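I have worn reading glasses for 7 years now, and for most of that time I have been told, kindly and at every family dinner, that I look tired. I am not tired. I am a woman whose eyelids have come down a little, the way a window shade does when the spring gets old, and I would like to put in a good word for leaving them there.

Let me say first that I have nothing against people who have work done. My sister had her neck tightened in July and she looks wonderful, and more to the point she feels wonderful, and I drove her home and warmed up her soup. What bothers me is the free consultation. I went to two of them last year, one at a clinic called Sulinero and one at Zallside, out by the highway, and I came home from both with a longer list of faults than I had walked in with.

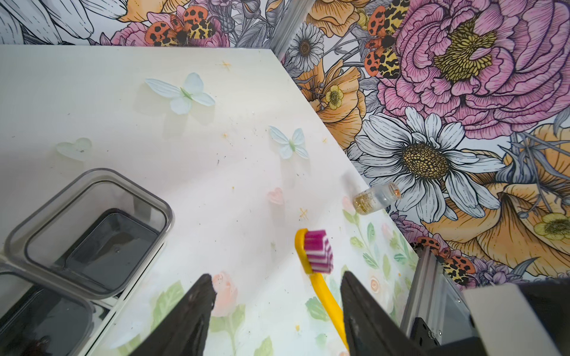 A peony and daisies on the wall, with three moths among them.

At Sulinero I asked about my eyelids, and only my eyelids. The young woman was lovely. She gave me tea. Then she turned a mirror toward me and started talking about my forehead, which I had always thought of as a perfectly good forehead, and from there she went down to my chin and the backs of my hands. The quote came to $1,387, and the eyelids weren't even on it! They were to be "phase two."

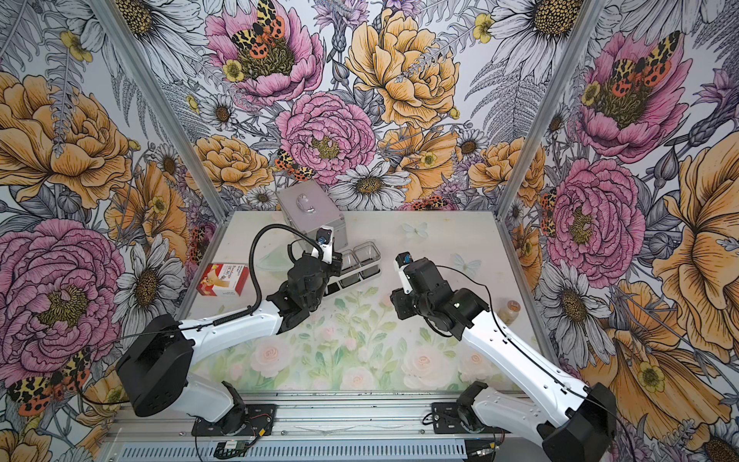
Two robot arms over a tabletop printed with pale roses.

Zallside was much the same, only without the tea. Nobody was rude to me at either place -- I want to be fair about that -- and I don't doubt that the people there are good at what they do. But a person who is paid when you say yes should not be the one holding the mirror. I would gladly pay a modest fee to sit down with somebody who sells nothing at all and hear what a procedure can do for me, what it can't, how long the bruises last, and whether I might be just as happy with a new haircut. 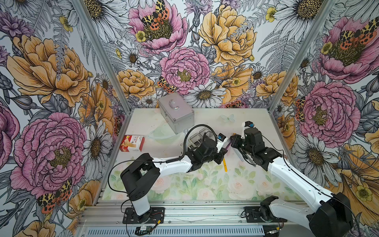

Big pink peonies and spotted tiger moths, on paper that covers all three walls.

My neighbor Illia Pavliuk thinks I'm being old-fashioned. He says that everybody knows a free consultation is a sales call, and that a grown woman can hear a price and go home. Well, I did go home. But I went home and looked at my forehead for the better part of a month, and I can't say I got that month's worth of anything in return.
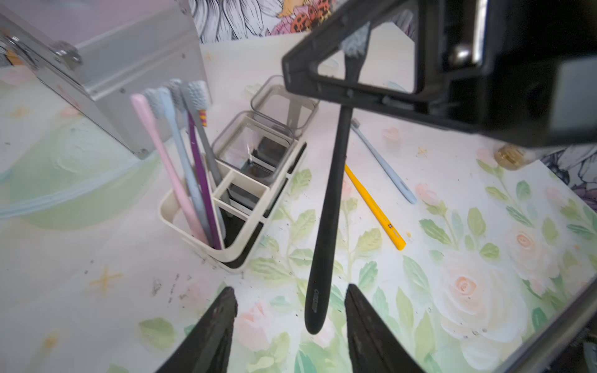 So I would ask the clinics for something small. If a customer comes in about her eyelids, talk to her about her eyelids. Write down the price of the thing she asked for, and let her bring up the rest if she wants to. My dentist has managed it for years, and I've never once left his office worrying about my ears.

As for me, I bought a jar of plain moisturizer and a wide hat, and I've moved the lamp in the hallway so it no longer shines straight down on my head (I recommend this to everyone, at any age). I may still have the eyelids done one day. If I do, I'll take my sister along, and she has promised to stand up and get our coats the minute anyone says the word "forehead."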